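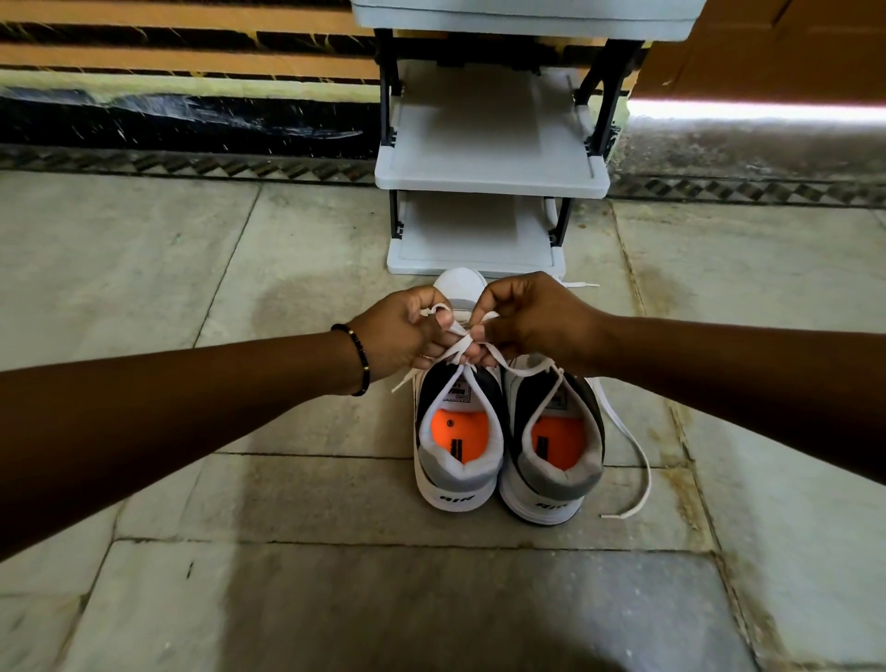 OK so the car is gone. Sold Monday, to a guy who wanted it for parts, and I've had enough texts asking "wait, what??" that I'm writing it all down in one place and then you can stop texting me. Quick one, I have to leave in a bit.

Short version: the garage wanted 3000 dollars. Transmission. The car was not worth 3000 dollars. I sat in the little waiting area with the bad coffee and the fish tank and did the math on the back of the estimate, then did it again hoping for something better. No.

Then I said I'd think about it and walked home. And that was kind of the start of it, the walk home. I'd never walked home from that side of Milovura before. I've lived here all this time and I didn't know there was a path behind the middle school that comes out by the creek. There's a bench back there. There's a whole community garden with a locked gate and someone's very ambitious trellis.

Anyway. I gave myself the month of March as a trial, no car, it could sit in the driveway and be broken while I figured it out. March is a dumb month to pick. It was the month I had.

## Getting to work

The walk is 36 minutes. I know that number way too well now. Left out the door, down the hill, past the car wash, over the bridge, long boring stretch by the storage units, then the office. Same coming back except the hill goes the wrong way.

First week I hated it. I was late twice. My shins hurt, I packed too much stuff, I carried a laptop and a lunch in a glass container and a book I never opened once. Got to my desk sweaty and cross and ate my lunch at ten thirty.

Second week was better for boring reasons. I left the laptop charger at work. Switched to a plastic lunch box. Started putting everything by the door the night before, keys, badge, hat, umbrella, so that in the morning it was just get up, eat something, shoes, go. If I have to look for even one thing I end up checking my email and then I'm late again.

Also I stopped trying to make the walk useful. I had this idea I'd listen to language lessons. Did three days of that, muttering at the storage units. Now I mostly listen to nothing, or I call my sister if she's up. She says I sound out of breath. I am out of breath, it's a hill.

## The bus, for when it's gross out

Route 2. Stops at the bottom of my hill, goes pretty much straight down Dalurer Street, lets me off a block from work. In theory it's every half hour. In practice there's one in the morning that's always early and one that I don't believe exists.

Things I wish I'd known about the 2:

- Sit on the left side in the morning or you get the sun right in your face the whole length of Dalurer.
- The stop by the pharmacy has a roof. Mine doesn't. If it's pouring it's worth walking to the pharmacy, you get just as wet but you feel smarter.
- Pull the cord early. Earlier than that.
- Don't take the one that leaves right when the high school lets out unless you like backpacks in your ribs.

I take it maybe when it's really coming down, or when I've got something heavy, or when I'm just sick of the storage units. I went in thinking I'd have to pick, like I'm a walker now or I'm a bus person now. You can just do whichever one. Took me longer than it should have to relax about that.

## Groceries, ugh

This was the hard one and it's still the hard one. I used to do one giant shop on the weekend and fill the trunk. Can't do that. First try I bought like I had a trunk and then stood outside the store with five bags and the handles already cutting into my fingers. Had to stop at every single wall on the way home and put them down.

So now it's small and often. I stop at Salgado on the way home, the little grocery next to the laundromat, and get whatever's for dinner plus one heavy thing. That's the rule. One heavy thing. Milk OR potatoes OR the big can of tomatoes. Detergent gets a trip of its own.

Salgado costs more than the big store for some stuff, cereal is a crime in there. But I throw out a lot less. I used to buy spinach every week out of guilt and then find it in the drawer turned to soup. Now I buy spinach when I'm going to eat spinach that night. Their bread is good too, the seedy one, get there before six or it's gone.

I did get one of those folding carts. Brand is Wirum, it was the cheapest one they had, and one wheel squeaks so bad that a dog across the street sat up and stared at me the entire block. Put some cooking oil on it. It squeaks less but now there's a greasy spot in my hallway. Will report back.

## People

Did not expect this part. When you drive you see your neighbors through glass, you do the little hand lift and that's it. On foot you have to talk to them! Or at least it would be weird not to.

I now know that the house with the blue shutters is getting a new septic tank and how they feel about it. I know the name of the crossing guard's cat. I met Rui Arruda, two doors down, who I'd been waving at for years and calling "Rudy" in my head this whole time. He was out dragging his trash cans in and asked if my car had died and I said yes and he said good, he never liked the sound of it. We talked for so long that I missed the bus I was walking down to get.

He's lent me his old rain jacket. It's huge. It comes down to my knees and it has pockets you could lose a cat in, and I've been dry ever since. If you're going to spend money on anything for this, spend it on the jacket. I'd been trying to get by with an umbrella on that bridge and the wind up there just takes it right out of your hand.

## What I miss

Not going to pretend it's all creek paths.

I miss driving at night with the radio on. I miss just deciding to go somewhere. My aunt lives an hour out and the bus there goes through what feels like every parking lot in the county, so I've seen her once this month and I feel bad about it. I had to ask for a ride to the dentist. I'm not good at asking for rides, I do this thing where I explain for five minutes why it's fine if they can't, and by the end they're not sure what I asked.

And there was one morning, second week, cold rain, missed the 2, walked the whole thing, got to work with my socks making a noise, and sat in the bathroom with my feet under the hand dryer one at a time thinking I should call the garage. I didn't call. But I had the number up.

I also miss having somewhere to keep things. The trunk of that car was basically a closet. When I cleaned it out for the guy I found a beach towel, two ice scrapers, a lamp (?), jumper cables I'd been telling everyone I lost, and a birthday card I'd signed and never mailed. Sorry Dad. It's in the mail now.

## The money bit

A couple of you asked. I'm not putting the whole spreadsheet up, my spreadsheet is a mess and it's embarassing. But no insurance, no gas, no parking at work, and no transmission. Minus bus fare, minus the cart, minus the more expensive cereal. It comes out ahead by a lot. More than I thought. I've been putting the insurance money in a separate account and I'm not allowed to look at it until the summer, then I'm either going to rent a car for a week and drive to the coast with the radio on, or be sensible and fix the back steps.

Probably the coast.

I should say that I get it, I'm lucky with where I live. If the office was out by the highway this would be a completely different post, or no post, I'd have just paid the 3000 and complained. So please don't read this as me telling you to sell your car. My sister has two kids and a job in the next town over and she laughed at me for a solid minute.

## Mornings now

The thing I'd have bet against is the mornings. I was never up before I had to be. Now I'm out the door at ten past seven most days, and there's a bit on the bridge where the light comes up the river and for a second even the car wash looks nice. I get to work awake. I used to get to work and then wake up, somewhere in the middle of the first meeting, usually when someone said my name.

I sleep better too. Could be the hill. Could be that I've stopped drinking coffee at four to get through the drive home. I don't know, I'm not going to test it.

Routine, for the person who asked (hi Mom): alarm, toast, coffee in the mug with the lid, teeth, look out the window, decide on walk or bus, jacket, sit down and do my laces properly so I don't have to stop on the bridge, out.

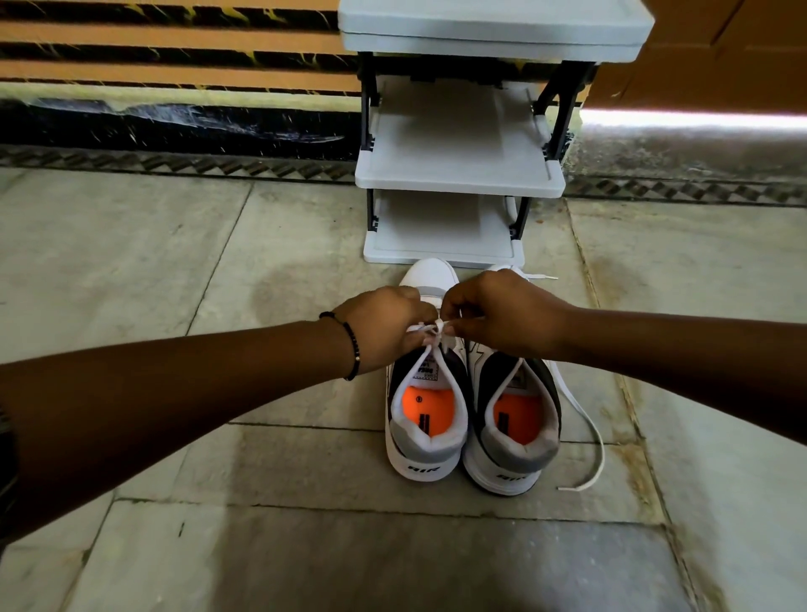
## Next up

Stuff I still need to sort out, in no order:

- A way to get to my aunt's that doesn't eat the whole day. There may be a faster bus on weekends, the schedule online contradicts the one taped up at the stop.
- Something reflective for the evenings. Rui keeps bringing it up and he's right.
- Give the driveway a purpose. It's just sitting there. Tomatoes in pots maybe? It gets good sun, and the oil stain isn't hurting anyone.
- Fix teh squeaky wheel for real.
- Find out who the lamp belongs to. If you lent me a lamp, please tell me.

OK it's five past, I have to go. It's not raining yet but it's thinking about it, so I'm walking down and I'll see if the 2 shows up. Comments are open if you've done this and have cart advice.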